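Where Does a Puddle Go?

Have you ever jumped in a huge puddle on the way to school, then looked for it at home time and found only dry ground? The water didn't vanish. It went up into the air, and you probably walked right through some of it!

Water is made of tiny bits called molecules. They are so small that one drop holds more of them than you could count in your whole life, even if you never stopped for lunch. These molecules are always jiggling and bumping into each other, and every now and then one at the top gets such a big bump that it shoots off into the air. When that happens again and again, the water is evaporating.

The water in the air is called water vapour. You can't see it, but it's all around you, even in your bedroom.

What makes it go faster?

Warmth helps a lot, as warm molecules jiggle more. Wind helps too, and so does spreading the water out. A wide, thin puddle has lots of top for molecules to escape from, but a deep, narrow one keeps most of its water tucked away underneath.

Even a little water in the bottom of a glass is slowly evaporating, all day and all night.
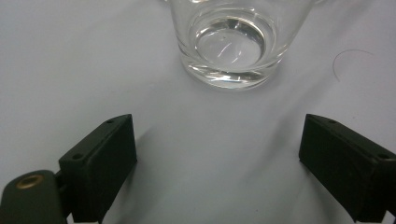
Try it yourself

You need two cups the same size, a saucer, a spoon and a felt-tip pen.

1. Put 10 spoonfuls of water in each cup. Draw a line on the outside to show how high the water comes.
2. Put the saucer on top of one cup like a lid.
3. Stand both cups on a sunny windowsill and leave them until Friday.
4. Now look at your lines! Which cup has lost more water?

Anika Blackwood's class in Stakham tried this in March, with one extra cup in the fridge. Have a guess what happened to that one, then try it and see!

What goes up...

High in the sky the air is cold, so water vapour turns back into tiny drops. Lots and lots of those drops together make a cloud. When they join up and get too heavy to float, down they come as rain, and there's your puddle again!

Words to know
Evaporate: to turn from a liquid into a gas
Vapour: water when it is a gas
Condense: to turn from a gas back into a liquid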